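Can a machine do the boring chores yet? (house or shop)
Home > General > Tools and Machines

ynyr_l
1 October 2021
My wife wants the kitchen table cleared every night and I want the bench in the shop cleared every night, and neither one happens. We already have a robot vacuum and it does fine as long as somebody picks up the floor first. So my question is whether there is anything you can buy or build now that does the picking up. I would spend up to 2,000 on it. I don't need it to be fast.

saltonshopfloor
Short answer, no. I run the packing line at a small plant in Salton. We have one arm and it moves the same carton from the same spot to the same pallet. It does that well. If the carton comes down the line turned sideways the arm stops and a light comes on and I walk over. That is a machine that cost a lot more than your budget, with a fence and a technician.

dilruba_s
I don't think the packing line tells you much about the kitchen table. Your arm stops because it was set up to look for one thing in one place. A small desktop arm with a camera over it can find objects wherever they lie. The hard part is knowing what each thing is and where it goes.

saltonshopfloor
And picking it up. You skipped that.

dilruba_s
Picking up is hard for some things and easy for others. A wood block is easy. A wet dish towel is hard. Ynyr, what is on the bench at the end of a day?

ynyr_l
Screws, drill bits, offcuts, pencil stubs, tape measure, a rag or two, coffee cup. The table is mostly crayons, mail and board games the kids walked away from.

Emrys H
Skip the screws. I tried sorting fasteners with a hobby arm in March. I laid out 198 mixed screws and nuts on a tray and it got 168 of them into a bin, which sounds good until you know it took the whole afternoon and plenty went into the wrong bin. I can do that tray by hand in 20 minutes with the radio on.

grumia_fan
168 out of 198 is not bad for a hobby arm. What gripper?

Emrys H
Plain two-finger, came with the kit. The flat washers were the worst. It would press down on one and slide it around the tray. I ended up putting a piece of foam under them so the fingers could get below the edge.

saltonshopfloor
So you had to change the tray to suit the machine. Same as every line I ever worked on.

Emrys H
Sure. I also changed my floors for the vacuum. I got rid of a rug with tassels. I don't see that as a failure.

krisztina.nyitrai
The board games are the part I can speak to. I've been working on a tabletop cleanup project called Pralora, all in simulation so far, no hardware. The job we set is putting away small parts: game pieces, pushpins, beads, balls, a few blocks, some flat cards. They get scattered over a patchwork mat with a game board in the middle and the arm works from the side. 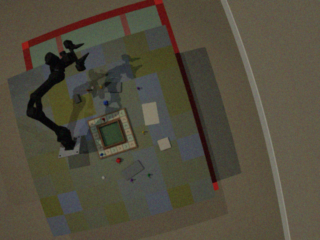
The blocks and the balls went first and they are close to solved for us. Pushpins are slower, since the grip depends on whether the pin is standing or lying over. Flat pieces are where we lose most of our runs. A card on a mat gives two fingers nothing to close on, and our best trick so far is pushing it to an edge. Beads are a problem for the camera as much as for the gripper. I would not tell anybody to buy an arm for this today.

saltonshopfloor
Simulation is one thing. Nothing in there is sticky.

krisztina.nyitrai
Agreed, no jam in ours. We also get the exact position of every piece for free if we want it, and a real table won't give you that. I'd expect our numbers to drop on a real arm.

dilruba_s
Still worth doing. You can run it all night and nothing gets broken.

grumia_fan
So for the OP: crayons yes, mail no?

krisztina.nyitrai
Crayons maybe, if they don't roll. Mail no.

ynyr_l
OK. That is more useful than the ads. I think I'll put a lip on the back of the bench and a box at the end and sweep everything into it for now. Emrys, do you still have that arm? I might want to try it on the crayons.

Emrys H
It's in a tote in the garage. The wrist motor is weak but it runs. Send me a message and I'll dig out the power supply.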